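Home News Fixtures Newsletter Archive Contact

From the sofa: the series that ate my winter

I promised Esi Addo I'd write something for this issue, and she said it could be on anything as long as it wasn't the car park. So you're getting telly. Specifically you're getting Trendell, the restoration contest that I have now watched from start to finish, including the two episodes where they went to a boatyard and I fell asleep.

If you've missed it, the idea is simple enough. Two teams each get a battered old bit of furniture and 567 pounds to spend on it (why 567? I've no idea, they've never said) and then a dealer comes in at the end and makes an offer. Whoever gets the higher offer goes through. There's a lot of standing about in sheds, a lot of tea, and at least once an episode somebody says "well, it's got good bones" about something that plainly hasn't.

My favourite by a mile was the Kungate episode. Kojo Ametepe, from the blue team, took on a sideboard with one door missing and a back that had been chewed by something. His partner wanted to paint the lot green. He didn't. They argued about it through the whole first half, in the van, in the shop, over a sandwich, and then he gave in on the drawers and she gave in on the top, and it came out looking rather smart! The dealer offered 1,000 pounds and Kojo had to go and stand outside for a bit.

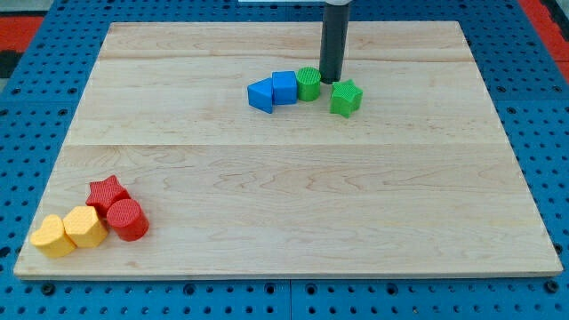 Pale planks on a blue worktop.

The other team that week was less lucky. They'd got a hall stand, and I do feel for anyone who draws a hall stand, as there's so little you can do with it. Kazimiera Sadowski did a lovely job on the hooks but they spent far too long on the mirror and ran out of time for the feet. You could see the dealer looking at the feet. I was shouting at the screen. My husband came in to ask what had happened and I said "the FEET" and he went out again.

I've a few grumbles, mind. The music is much too loud over the sanding, so you can't hear what anyone is saying. The recaps after every break are endless – I know what the sideboard looks like, I saw it four minutes ago. And I don't like the new judge half as much as the old one. Delali Bonsu was strict but she'd get down on her knees and look underneath things, and she explained why a joint was wrong so that you learned something. The new chap mostly strokes the tops.

Still, I'll be back for the next lot. The final had 6 pieces in it, all done by the last pair standing, and the little writing desk was so good that I'd have bought it myself if I'd had anywhere to put it. I won't say who won in case you're behind. Esi Mahama is behind, and has asked me very firmly to keep quiet in the queue at the post office.

The new series starts in September. Until then the old ones are being repeated in the afternoons from 11th January, boatyard and all, and if anyone has the first series on disc I'd love to borrow it. I can swap you the whole of Osei, the detective one with the ferry, which I finished last month and which gets going properly once you're past the second episode.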